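Chapter 6
Bedding and Flat Textiles in Lodging Operations

Learning Objectives

After studying this chapter, you should be able to
Name the layers of a made bed and state what each one does
Calculate par stock for a property of a given size
Compare common fiber blends by wear, drying time, and cost
Plan a rotation schedule for decorative bedding

Key Terms
par level
top of bed
thread count
linen in transit
discard rate

Opening Case: The Villa at Catham

The Villa is an 80-room hotel in the lakeside town of Catham. For years it bought sheets and bedspreads whenever the housekeeping closet looked low. In February, with the hotel nearly full for a trade show, the laundry fell behind and the morning crew had clean sheets for only 50 rooms. Guests who arrived at three o'clock waited in the lobby until evening.

The new housekeeping manager began with a full count. She found 3855 pieces on the property, including pillowcases, sheets, blankets, and bedspreads. The total was large enough. The trouble was in the mix. There were far more pillowcases than the hotel could use and too few fitted sheets in the queen size, which was the size most rooms needed. Many bedspreads were stored in a basement room and had not been used since a change of color scheme.

The hotel sold the extra stock, signed a supply contract with Tradlow, and set a par level for each item. You will return to the Villa at the end of the chapter and work through its numbers.

6.1 Why Bedding Matters

Bedding is the part of a guest room that touches the guest for the longest time. It is also one of the larger repeat costs in a housekeeping budget. A chair may last ten years. A sheet in daily use is washed so often that it may be worn out in two.

A manager has to balance comfort, appearance, and cost. Heavy cotton feels good but dries slowly, and slow drying ties up machines and labor. A polyester blend dries faster and wrinkles less, though some guests find it warm. Most properties settle on a blend for sheets and spend more on the top layer - the one a guest sees when the door opens.

6.2 The Top of the Bed

The top of bed includes the bedspread or duvet, any throw or runner, and the decorative pillows. These pieces are washed less often than sheets, so their color and pattern need to hold up between washings. Stripes and small prints hide light marks better than solid white does. Dark solid cloth hides stains but shows lint and pale dust.

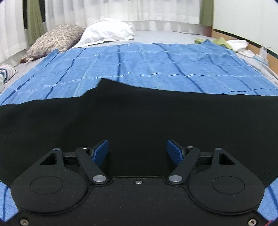

6.3 Setting Par Levels

Par is the number of complete sets needed to run the property for one full cycle. One par equals one set for every bed. A hotel with its own laundry often carries three: one on the beds, one in the wash, and one on the shelf. A hotel that sends linen out needs more, as part of the stock is always in transit.

Suppose a small inn has 30 beds and keeps a par of four. It needs 120 sets. Software such as Zellotix can track these counts by item and size, but the figures it gives are only as good as the count entered at the start.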